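Okay, so you've sanded your tabletop and now you want to oil it without ending up with a sticky mess. I wrecked my first one (sorry, kitchen table!), so learn from me. Start at 18 in the morning if you can, and by 18 I mean degrees Celsius in the room. My tin of Trultivier is fussy about that.

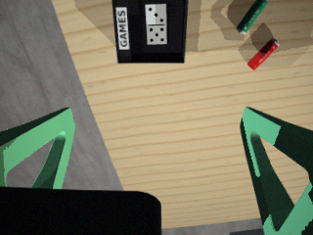

Pale wood with the grain showing.

Wipe the top with a damp cloth and let it dry. The grain will stand up and feel fuzzy, and that's fine, just knock it back with fine paper, always going with the lines. Vacuum, then wipe again.

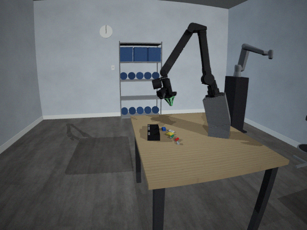

Now stir the oil, don't shake it, and pour out a puddle the size of a cookie. Spread it thin with a cotton rag. Thinner than that! I do 3 coats and the first one always looks patchy.

Give it 15 minutes or so, then buff off everything that hasn't soaked in. This is where I went wrong, I left it shiny overnight and it turned to glue. 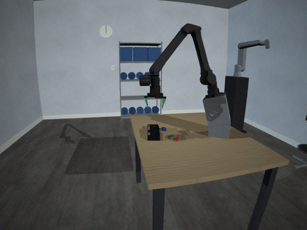
Leave it a full day before the next coat, and two days after the last one before you put a mug on it. Lay your oily rags flat outside to dry, never balled up in the trash, they can catch fire on their own.

I go over mine again every November, one thin coat, same rag routine. 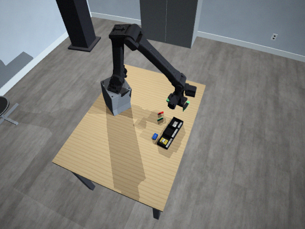
Dalia Mockus wrote in to ask if she could skip the damp cloth on old pine, and I'd say don't, mine felt like a peach until I did it.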